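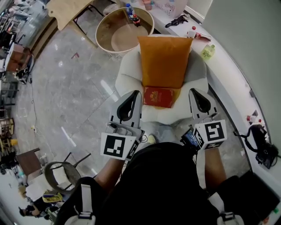 White armchair in the lounge at Ayala, with the mustard cushion and a passport on the seat.

Visit report: Ayala open day, Brodville
Written by Gobnait Tully
Date of visit: 31/05/2018

Bríd Heffernan and I went to the open day at Ayala, the new long-stay residence in Brodville. We book rooms for people on short work contracts, and most of our guests stay between three weeks and four months. Our usual place in Braddale is full until November, so we wanted to see whether Ayala could take the overflow.

Getting there

The train to Brodville is simple, but the station is on the wrong side of the river. We walked, which took 25 minutes with one wrong turn at the bus depot. There is a bus that stops at the end of the street. Guests with heavy luggage should take it or get a taxi. The entrance is on the side street and the sign is small.

Tomás Cullinane, the building manager, met the visitors at the door and took us through in groups. Ours had six people in it. He answered most things directly and wrote down what he could not answer.

The lounge

We spent the longest time in the lounge, and I expect our guests will too. The rooms upstairs are small, so people will come down to read, make calls or wait for a ride.

The floor is polished gray marble with pale veining. It looks good and reflects a lot of light. It will also be noisy when chairs are moved, and Bríd asked about felt pads. Tomás said they had been ordered for the dining chairs only. I would like to see them under everything, and a rug or two.

The armchairs are better than I expected from the brochure. The one I tried is white, with a rounded, fluffy seat and an orange-mustard cushion against the back. It is comfortable for half an hour. After that I wanted more support behind the shoulders, but that may be a matter of height. With the cushion left in, the seat is a little shallow for a tall person. Bríd took it out and liked it more that way.

My main doubt is the color. White upholstery in a shared room does not stay white, and our guests come in from work in whatever they have on. The supplier is a firm called Besano. According to Tomás the covers can be cleaned but do not come off, so someone has to come in with a machine. Cleaning is planned twice a year. We said that sounded low.

Beside the chairs there is a round low table with a cream rim and a brown woven top. There was a water bottle on it and a small bottle of cola, and both stood straight enough. A full cup of coffee might be another matter on a weave, and crumbs will get into it. A tray or a sheet of glass on top would fix both problems. There is a taller table in the same part of the room, with a wooden top and black metal legs, and I would send anyone with a laptop to that one.

The long white counter is the best thing in the room. It curves along one side and gives people somewhere to put things down when they come in. By the time our group got there it had the usual mix on it: a black bag with its straps hanging over the edge, several bottles, a tan box, a toy pistol. It holds a lot. Whether it stays clear enough to be useful will depend on the staff. At our Braddale building a shelf half that size became the lost property department inside a month.

Check-in and documents

Long-stay guests have to show a passport or national ID on arrival. Ayala does this in the lounge, with the guest sitting down, so there is no line at a desk. I like the idea. People arrive tired, and the paperwork for a long stay takes more than a minute.

The weak point is that there is nothing next to the chair made for holding documents. A passport laid on the seat in front of the cushion is easy to see if it is red and the chair is white. A dark one could slide down beside the cushion and be left there. We suggested a small tray that stays with the guest from start to finish, and Tomás wrote that down too. Copies are kept until the guest leaves and are then destroyed. He is sending us the policy in writing.

Ita Mulligan, who runs the front office, showed us the forms. They are two pages, in plain language, and the house rules are on the back. Quiet hours start at 10 p.m. Guests may have one visitor overnight, with notice.

The rooms

There are 137 rooms on four floors. We saw two, on the second and fourth. Both had a bed, a desk, a closet with a rail on one side and shelves on the other, and a shower room. The desk is wide enough for real work. The closet is not deep enough for a large suitcase, so the case will have to go under the bed, and the bed is high enough to allow it.

The fourth-floor room was quieter and had the better view, over the rail yard to the hills. The second-floor room gets the delivery noise from the side street. I would ask for the third floor or higher.

Kitchens are shared, one to a corridor. The refrigerators have labeled shelves. There was one dull knife and no can opener in the kitchen we looked at, and Ita said the rest of the equipment was still in boxes.

Laundry is in the basement. The machines take a card, and the card is sold at the front office.

Prices

The standard room is 726 a month and the smaller one is 700, with heat and internet included. The deposit is 299, returned within two weeks of departure. Parking is extra and there are few spaces. Declan Sheehan from our accounts side has the full sheet and will compare it with Braddale, where heat is billed separately. On a winter stay I think Ayala comes out slightly cheaper.

Food and the rest of the day

Lunch was sandwiches and a good vegetable soup. There was a short talk about the building's history (it was a seed warehouse) and then time to walk around without a guide. The yard at the back has two benches and a bicycle rack with a roof. There is a grocery store across the street and a pharmacy on the corner.

Points to follow up

Felt pads and rugs for the lounge: Tomás to reply.
Cleaning schedule for the white armchairs: we asked for four times a year.
Tray for passports at check-in: Ita likes the idea and will price it.
Document policy in writing: not yet received.
Kitchen equipment: check again before the first guest moves in.
Third floor or higher for all our bookings: Bríd to confirm by email.

We have held six rooms without a deposit until the end of next month. Anyone with a guest who would prefer Brodville to Braddale should tell Bríd before then.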